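Le disque dur, histoire et usages

Un disque dur, c'est une pile de plateaux magnétiques qui tournent sous une tête de lecture – et j'avoue que ça me fascine depuis l'enfance ! L'ancêtre, mis au point dans les années 1950, tenait dans une armoire et stockait moins qu'une seule de mes photos de vacances.

Chez moi, le doyen vient d'un vieux poste Hollmann. Frauke Kasten, qui tient l'atelier Predanov, me l'a cédé avec 19 autres (j'en voulais deux…), et il affiche presque 300 heures de marche, une misère pour son âge.

Côté formats, retenez le 3,5 pouces pour les tours et le 2,5 pouces pour les portables. Le SATA a remplacé les larges nappes grises, que je ne regrette pas du tout.

Disque, tiroir bleu et tour ouverte

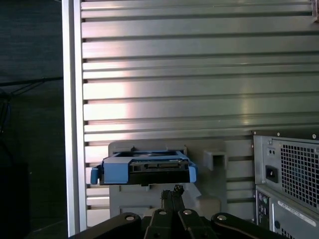
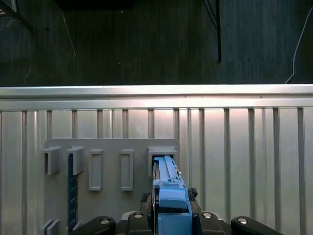
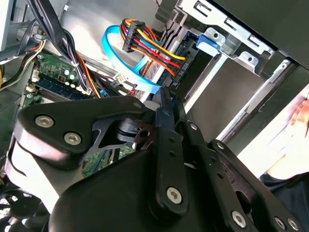
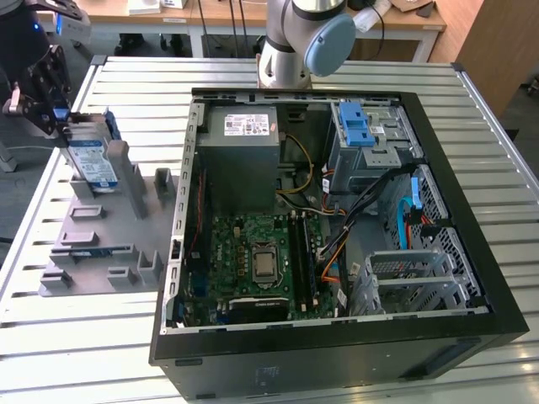 Reste la question du bruit. Les vieux modèles grattent, claquent, sifflent – moi, j'aime bien, ma famille beaucoup moins. Pour l'archivage je garde pourtant des plateaux, toujours en double, et je relis tout chaque année en novembre.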